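Dramico 家事のページ
洗濯と収納　ジーンズのたたみ方と、Saslowの公開日で見てきたこと

2022年12月2日

ジーンズのたたみ方について、前から書き直したいと思っていました。8月に載せた「厚手の衣類のしまい方」では、ジーンズは二つに折って三つに折る、としか書いていません。それで済む人もいますが、引き出しの高さに合わない、縫い目のところで盛り上がる、しばらくすると倒れてくる、という便りが続きました。

そんなときに、Saslowの公開日でロボットが衣類を扱うところを見せると聞いて、行ってきました。Saslowは作業用のアームを使って家事の動作を試している工房で、普段は中に入れません。公開日の入場は無料、資料の冊子が700円でした。冊子は買いましたが、家事の役に立つのは後ろのほうの数ページで、あとは制御の話です。

今回はその見学の報告と、家に帰ってから試したたたみ方をまとめて載せます。ロボットの性能を紹介するページではないので、機械のことは見た範囲だけにします。

見学の流れ

受付で名札をもらい、順番が来たら部屋に入ります。私の入った回は6人でした。最初に短い説明があり、そのあと作業を見て、最後に質問の時間があります。説明の人は衣類の扱いを三段階に分けて話していました。広げる、そろえる、折る、の順です。そのうち一番時間がかかるのは広げるところで、折る動作そのものは短いそうです。

これは家でも同じだと思います。洗濯物をたたむのに時間がかかるという人の話をよく聞くと、折るのに手間取っているのではなく、袖が裏返っていたり、裾がねじれていたり、ポケットの袋が外に出ていたりするのを直しています。干すときに直しておけば、たたむときには折るだけになります。

工房ではアームを使った作業の一式をVatikと呼んでいました。この日の題目はジーンズとタオルで、私が見た回はジーンズでした。タオルは四角くて厚みがそろっているので扱いやすく、ジーンズは腰のまわりだけ布が重なって硬いので、置き方が決まらないと次の動作に進みにくいとのことです。

作業には四角い濃い緑色の台を使い、ジーンズは台に対して斜めに置いてありました。赤と黒のアームが右手前から伸びてきます。

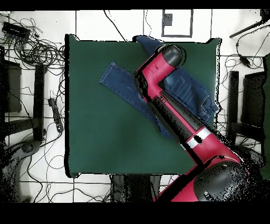
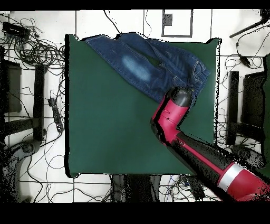
質問の時間に、腰と裾ではどちらを先につかむのがよいのかと聞いてみました。答えは、目的によるというものでした。形をそろえたいなら腰まわりから、長さを合わせたいなら裾から、だそうです。腰まわりは硬いので、動かすと全体がついてきます。裾は柔らかいので、引っ張ってもその脚しか動きません。

もう一つ、台の色について聞いた人がいました。Vatikでは、衣類と台の境目が見分けられるかどうかで作業のしやすさが変わるので、台の色はいくつか試したそうです。家ではそこまで気にしませんが、紺のジーンズを紺のこたつ布団の上でたたむと、確かに脚の端がどこにあるのか見えにくくなります。白っぽいシーツの上に置くだけで楽になりました。白いシャツのときは逆に、濃い色の上のほうがしわが見つけやすくなります。

見学はここまでで終わりです。部屋を出たところに衣類を触れる机があって、自分でたたんでみることもできました。Fragkouという折り板が置いてあり、これは布の上に載せて、板の縁に沿って折るだけの道具です。シャツには便利でした。ジーンズだと腰のところで板が浮くので、私はあまりよいと思いませんでした。厚紙で同じ形のものを作って家でも使ってみましたが、結果は変わりません。

ここからは家でのやり方です。

洗う前

ファスナーとボタンを閉めて、裏返して洗います。ベルトを通すところに何か引っかけたままになっていないかも見ます。ポケットの中は、手を入れて底の角まで確かめてください。紙が一枚残っていると、たたむ段になってから全部の布に付いた紙くずを取ることになります。

濃い色のジーンズは、何度か洗うまでは別にしておきます。水が青くならなくなったら、ほかの濃い色のものと一緒に洗ってかまいません。

干すとき

脱水が終わったらすぐに出して、腰のところを両手で持って数回振ります。次に裾を持って、脚を一本ずつ縦に引きます。横に引くと膝のあたりが伸びるので、縦だけにします。外側の縫い目がねじれて前に回ってくるジーンズがありますが、これは布の性質なので、無理に直さなくても大丈夫です。干すときに軽く手で戻すくらいにします。

裏返したまま、腰を上にして筒の形に干します。うちでは洗濯ばさみの付いた四角いハンガーを使い、腰まわりを輪になるように留めています。ポケットの袋は引き出して、風が通るようにします。乾いたあとに腰だけ湿っていることが多いので、取り込む前に、ベルトを通すところの裏を指で挟んで確かめます。湿ったまま引き出しに入れると、においが隣の服に移ります。

取り込んだら、その場で表に返します。裏返しのまま積んでおくと、たたむときに一本ずつ返すことになって、結局そこで時間がかかります。

広げる

広げる場所は、ジーンズが全部載る広さがあれば一番よいのですが、なくてもできます。私の持っている丈の長いものは腰から裾まで96センチあって、食卓に縦に置くと裾が垂れます。そういうときは斜めに置きます。見学で台に斜めに置いてあったのを見て試したのですが、四角い机なら対角線のほうが長いので、縦に置くより載る部分が増えます。それでも余るときは、裾のほうを外に出します。腰のほうを出すと、重みで全体が滑って落ちます。

机の表面がつるつるしているときは、バスタオルを一枚敷きます。床でたたむ人はそのままでかまいませんが、腰を痛めやすいので、長い時間になるなら机に移ってください。アイロン台は幅が足りず、脚が両側に落ちるのでおすすめしません。

そろえる

前を上にして置き、ファスナーを閉めます。ボタンは留めても留めなくてもよいです。片方の脚をもう片方の上に重ねます。このとき、後ろのポケットが外側に来るように重ねる人と、前が外側に来るように重ねる人がいます。私は後ろのポケットを外側にしています。しまったときに、ポケットの形でどのジーンズか見分けられるからです。

重ねたら、腰の端を先に合わせます。右手でベルトのあたりを押さえ、左手で裾のほうへ向かってなでます。裾から合わせ始めると、最後に腰のところでずれが出て、やり直しになります。工房で聞いた話のとおりでした。

股のところに三角の出っ張りができます。これを脚のほうへ折り込んで、全体を細長い四角にします。ここを省くと、あとで折ったときに横から布がはみ出します。今まで三つ折りがうまくいかないと便りをくださった方は、たいていここが抜けていたのではないかと思います。8月の記事に書いていなかったので、こちらの落ち度です。

両脚の裾の高さが合わないときは、内側の縫い目がどこかでたるんでいます。膝のあたりを手の平で押さえて、裾をそっと引けば合います。洗って片脚だけ縮んだジーンズもあるので、引いても合わなければそのままにして、長いほうを内側に折ってください。

折る　引き出しに立てる場合

引き出しに立てて入れるときは、まず引き出しの内側の高さを測ります。うちの引き出しは19センチです。たたんだものの高さはそれより少し低くします。ちょうどにすると、開け閉めのたびに上が引っかかります。

手順は次のとおりです。

裾を持って、腰の少し手前まで折り上げます。腰の端にぴったり重ねると、ベルトのところの厚みに裾の厚みが加わって、そこだけ太くなります。指の幅二本か三本ほど手前で止めます。

折り目になった側から、三つに折ります。丈が長いものや、引き出しが浅い家では四つになります。

最後に腰の側をかぶせて、手で上から押さえます。強く押す必要はありません。

立ててみて、手を離しても倒れなければできあがりです。倒れるときは、腰の手前で止めた位置をもう少し下げてみてください。何度か試すと、そのジーンズに合う位置がわかります。伸びる布のものは倒れやすいので、立てるより重ねるほうが向いています。

折る　棚に重ねる場合

棚に重ねるときは、股の出っ張りを折り込むところまでは同じで、あとは二つに折り、もう一度二つに折ります。重ねるときは、腰の側を右、左、右と交互に置きます。向きをそろえると、腰のほうばかり高くなって山が傾きます。積む高さは、下のものを片手で抜ける程度までにします。

奥行きのある棚では、手前に折り目の輪を向けます。輪が手前にあると、一枚だけ抜いても上下のものがずれにくくなります。

丸める場合

旅行のときは丸めます。股を折り込んで細長くし、腰のほうから裾へ向かって巻きます。裾から巻くと、巻き終わりに硬い腰が来て開いてしまいます。巻いたものはかばんの底に置き、隙間には靴下を詰めます。輪ゴムは跡が付くので使いません。着いたら早めに出して、つるしておきます。

つるす場合

形を崩したくない濃い色のものは、裾を挟むハンガーで逆さにつるします。腰の重みで脚が伸び、しわが取れます。ハンガーの挟む力が強いものは裾に跡が残るので、間に薄い布を挟んでください。二つ折りにして棒に掛ける方法もありますが、膝のあたりに横の筋が付きます。ときどき掛ける位置をずらすと目立ちません。

たたむ前後の場所のこと

たたむ場所のまわりには、物を置かないようにします。ジーンズは振り回すと思ったより届くので、机の端のコップは先に片付けます。アイロンや除湿機を使っている部屋では、コードが足もとを通らないようにしてからたたみ始めます。洗濯物を両手で抱えていると足もとが見えません。コードを壁のほうへ寄せておけば足りますが、動かせないときは、洗濯かごを運ぶ道を変えます。

椅子に腰かけてたたむ人は、机の高さが肘より少し低いくらいが楽です。立ってたたむなら、もう少し高いほうがよいでしょう。私は台所の調理台を拭いて、乾いてからシーツを敷いて使っています。

家族で分ける場合

Saslowの説明で、広げる、そろえる、折る、を別々の作業として考えるという話があったので、家でも分けてみました。子どもに広げる役をしてもらい、私がそろえて折ります。子どもは折るのは苦手でも、裏返しを直したりポケットを押し込んだりするのは早くできます。全部を一人で仕上げるように言っていたときよりも、手伝いが続いています。

誰のジーンズか迷う家では、内側の洗濯表示に糸で印を付けておくと楽です。油性ペンでもかまいませんが、何度か洗うと薄くなります。

よくある質問

アイロンは必要ですか。
普段着なら要りません。干す前に縦に引いておけば十分です。折り目を付けたくないときは、たたまずにつるしてください。

乾燥機から出したらしわだらけです。
入れすぎか、止まってから置きすぎです。止まったらすぐ出して、腰を持って振ります。しわが残ったら霧吹きで湿らせ、つるして一晩置きます。

子どもの小さいジーンズも同じでよいですか。
同じでよいですが、短いので折る回数を一つ減らします。股の折り込みは小さすぎてやりにくいので、省いてもかまいません。

穴のあいたものはどうしまいますか。
穴が折り目に来ないように折る位置をずらします。折り目に来ると、そこから裂け目が広がりやすくなります。

家でたたんでくれるロボットは買えますか。
見学のときに同じ質問が出ていました。Vatikは販売するためのものではないという答えでした。値段や時期の話はなかったので、こちらでもわかりません。

Saslowの次の公開日

日程は決まりしだい入口の掲示に出るそうです。次はタオルと靴下を予定していると聞きました。行く方は、底の薄い靴のほうが立っているのに疲れると思うので、歩きやすいものを履いて行ってください。上着を預ける場所はありません。冊子は受付で売っていて、なくても見学はできます。

次の回のこのページは、シーツの四隅のゴムをどうたたむかについて書きます。すでに試した方法があれば、引き出しに立てているのか棚に重ねているのかも添えてお寄せください。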